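Print this page | E-mail this page

Search products Enter keyword or item no. Go

Ditero Cable Tie-Down Kit, item 1002

The Ditero kit is a set of reusable ties and hooks for keeping loose wires in order on a workbench, behind a desk or along the back of a shelf. It was put together by Lensa Yimer at Voltness after we kept getting the same request from small workshops: something that holds a thin wire where you put it and comes off again without a knife.

Each kit comes in a flat box with a lid. Inside are 120 soft ties in two lengths, 17 stick-on hooks and a strip of blank labels. The ties are black only. We had them in white for a while, but they showed dirt after a few weeks and we stopped ordering them.

The short ties suit thin single wires, such as sensor leads and doorbell wire. The long ones go around a bundle as thick as a broom handle. Both close on themselves, so there is no buckle to lose. To open one, pull the end straight back.

Thin wire takes a bend easily and keeps it. If a wire has been stored in a tight coil it will want to stand up in a loop when you lay it out, and the end will often curl over. Straighten it by hand before you tie it down. Do this slowly, a short length at a time, and don't run it over a sharp edge.

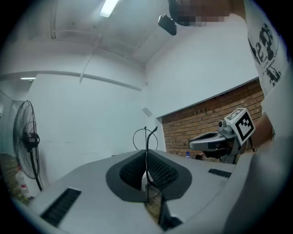
Once the wire lies flat, place the first tie close to the plug or terminal and work away from it. Leave a little slack at each end. On a bench where tools get moved during the day, put the hooks along the back edge and keep the front clear.

The hooks need a clean, dry surface. They hold well on painted metal, glass and smooth plastic. On raw wood they will come off sooner or later - use the screw version, which we sell as the Rácz hook. Press each hook down firmly and wait overnight before hanging anything on it.

What it does not do

The kit is for light, low-voltage wire and ordinary appliance cords. Don't use it to carry weight, and don't use it outdoors. The glue on the hooks softens in strong sun and the ties get stiff in frost. Never bundle a power cord that gets warm in use.

Refills

Ties and hooks can be bought separately. The ties come in the same mixed pack as in the kit. The hooks come on a card of 17. Labels are sold by the roll, under the Cevley name, and fit both the old and the new ties. Ordinary pencil works on them, and so does a fine marker. Ballpoint smears.

Ordering

Orders go out from our own stock, normally within 2 working days. Schools and repair shops can order on account; write to Botond Kelemen in the sales office and include your delivery address and the name of the person who will sign for it. Unopened kits can be returned. Opened kits can't, unless something is missing, in which case tell us what it is and we will send the part.

The next delivery of long ties in bulk is due in November. The mixed packs are in stock now.

Page last changed 21/07/2018

Print this page | E-mail this page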